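Setting up your Dostholm tide logger, part 3: first readings

I like to do this bit at low water, so grab your boots!
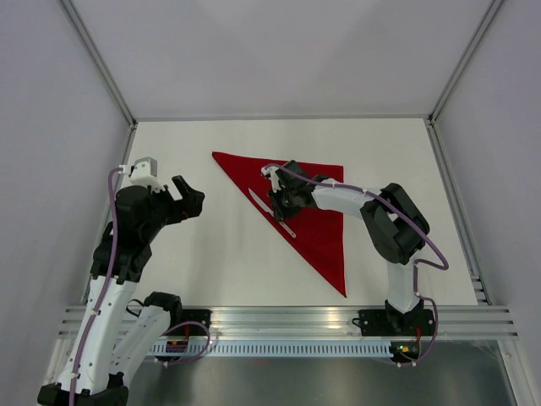
Igor Ondrejka wrote in that his logger read high all July until he redid step 2 at the pier.

1. Hold the button until the light blinks twice.
2. Enter the height of your benchmark in millimeters (mine is 2,000).
3. Set the interval to 600 seconds – shorter ones eat the battery.

Note: memory holds 4,000 readings, then the oldest go.

Caution: never open the cap underwater.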